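Do you need a desk organizer? Probably not

Every few months somebody tells me a tray with 21 compartments will change how I work. I bought one once. Within two weeks it held dead pens, a key to nothing and a great many staples.

What I trust now is a plain mesh cup. You can see through the sides, so junk has a harder time hiding in it, and crumbs show up before they turn into felt. Mine cost 3 dollars and has outlived the tray.

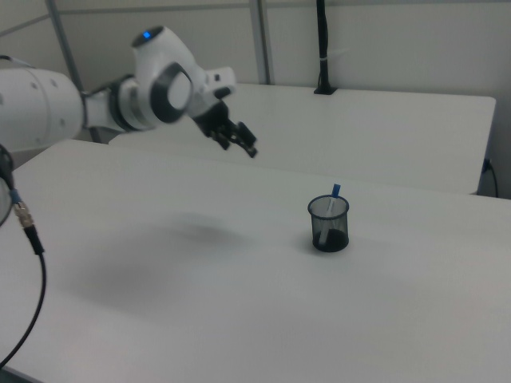

One cup, one marker, blue cap up.

The usual advice says to store markers flat. Maybe. I've kept mine standing for years and the ones that died were the ones I left uncapped. If a marker writes faint, lay it down overnight and try again in the morning. If it's still faint, throw it out — putting it back in the cup is how you end up with 6 markers and none that write.

I'm also not convinced by the drop of glue people put under the cup to keep it from sliding. On a white tabletop you'll be scraping that off later. A cup with a solid bottom wipes clean with a damp cloth, and so does the spot it stands on. 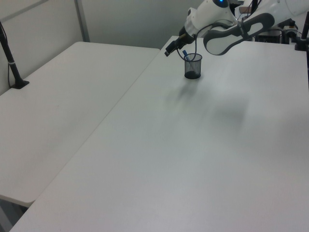
Iara Daza: I'd still store them flat. My dry-erase ones go pale at the tip if they stand cap up for a month, and no overnight rest has ever brought one back.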